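Right, I've been promising for ages to write up our house rules for simulated arm work, so have a thread. Put the kettle on, it's a longish one.

Bit of background. I look after the sim side at Rundale. We try out pick-and-place jobs on a virtual arm before anybody is allowed near the real cell at Kimell, and for years the "rules" for doing that lived in my head and on one very tatty sticky note.

Then in August we had two people report a success rate on what they both swore was the same task. One said brilliant, one said dreadful. They'd each used a different idea of what counts as a pick! Hence rules.

Rule 1. Write down what success means before you press run. Ours now reads: object off the surface, held for 3 seconds, no other object disturbed. If you want a different definition that's fine, but it goes in the run notes first and it doesn't change halfway through the week because the numbers look sad.

Rule 2. Always have something else on the surface. A lone object is lovely for debugging and rubbish as evidence. Ball, cup, whatever you like, so long as there's something the arm could be getting wrong.
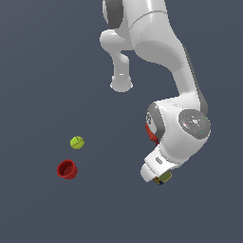

And please keep the extras the same across a batch! Shuffle the positions, by all means (you should), but if the set of objects changes it's a new batch with a new name. I've spent whole afternoons comparing two batches that had no business being compared.

Rule 3. Save more than one view. We keep a wide one and a close one for every episode. The wide one tells you whether the arm went somewhere daft, and the close one tells you about the last little bit of the approach, where most of my grey hairs come from.

Somebody asked me at lunch whether the close view is overkill when the simulator already gives you every contact and every joint angle. I say keep it. Contact logs are great when you already know what you're looking for. A picture lets somebody who's never seen your code say "er, should it be doing that?"

Rule 4. Look at the gap before the close. Fingers either side of the object, and a quick check on how even the spacing is. If one side is tighter than the other, one finger can get there first and shove the thing along, and a sim with generous friction will quite happily forgive you for it. A real gripper might not.
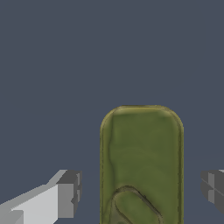
We don't insist on perfect centring, I should say. We did for a while and it was a pain, everyone fiddled with offsets for days and learned nothing. Now the rule is that you log the offset and say what your limit was. Much calmer office.

Rule 5. Random seeds get written down. All of them. I know, I know, everybody says they do this. We went back through the old folders and found a batch of 168 episodes with no seeds at all, which means we can't rerun a single one of them. That batch now gets used in the induction talk as the sad slide.

Rule 6, the one people grumble about. You don't get to throw out "weird" episodes. If an object pings off into the distance because the physics had a wobble, it stays in the count and you tag it. We allow physics tags to be reported separately, so you can show both totals. What you can't do is quietly bin them and print the nicer figure.

I got this one from Italo Pagano, who trained me years ago and who would hand your report straight back if the episode total came out as a suspiciously round number. I ran 2000 once and he made me prove it :)

Rule 7. Check shapes against shapes. The mesh you see on screen and the collision shape the simulator uses are two different things, and they drift apart when somebody tidies up a model. Before a new object goes in the shared library, it gets looked at right up close with a finger next to it, then again with the collision shapes switched on.
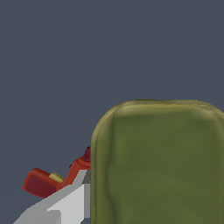
Soft-looking objects are the worst for this. It's so easy to look at a rounded, squashy sort of surface and expect it to give, when as far as the solver is concerned it's a brick. So we put "rigid" or "deformable" in the object's notes, in plain words, right at the top where people will read it.

Rule 8. A sim result is never sign-off for the real cell. Never ever. It gets you a slot for a slow-speed trial, with the normal risk assessment and the normal guarding and somebody on the stop button. I don't care how pretty the graph is.

Full list is 21 items, by the way, but a lot of them are folder naming and you'd all unfollow me. The Rundonau lot have borrowed it and added their own bits on lighting, and I'm pinching those for the next version.

Few replies already, so quickly. Yes, we apply all this to student projects too, with a shorter form. No, we don't have a rule about which simulator you use, only that you put the version number in the notes.

And for whoever asked about speed: sim runs can go as fast as you like, but the commanded arm speeds have to be ones the real arm is allowed to do. That's item 14 or so, I'd need to look it up.

Version on our shared drive is dated 12/18/24. If yours is older than that, rule 4 has changed, so do grab the new one.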